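Manzano Mug Tree: Frequently Asked Questions
Last updated 2/2/21

How many mugs does it hold?
One per peg. Hang the heaviest mug on the lowest peg, and put the next one on the opposite side so the stand stays balanced.

Will my mugs fit?
Most will. The handle opening has to slide over the peg without forcing. Espresso cups with very small loops are the usual problem, and we can't recommend hanging them by the tip of the peg.

What does one weigh?
The stand weighs 311 grams without mugs.

Can I keep it on a cloth or a table runner?
Yes. Thick or soft cloth can make a tall stand lean a little. Smooth out any folds under the base first, and check it again once the mugs are on.
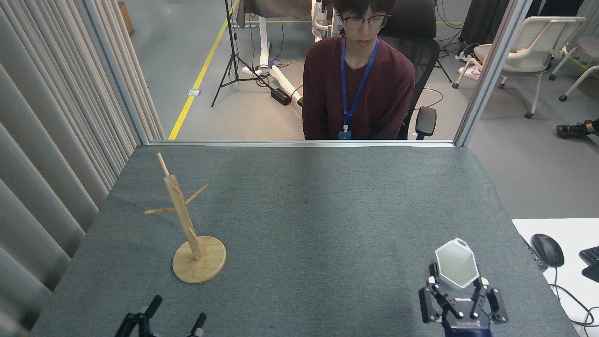 If it still leans on a bare, hard surface, the pole is probably not seated all the way. Twist it clockwise while pressing down. Do not use glue – you won't be able to take the stand apart later.

Can I hang mugs straight from the dishwasher?
Dry them first. Water runs down the handle and sits where the peg meets the pole, and bare wood will stain there.

How do I clean it?
Wipe with a damp cloth and dry right away. Don't soak it. If the wood feels rough after a few months, sand it lightly and rub in a little food-safe mineral oil.

A peg came loose. What now?
Push it back in with a quarter turn. If it won't hold, write to Naima Zerouali in customer service and say which peg it is. Replacement pegs are free for orders placed after November.

Do you ship outside the US?
Not yet. Orders within the US go out through Gritden, and almost 80 stands are in stock now.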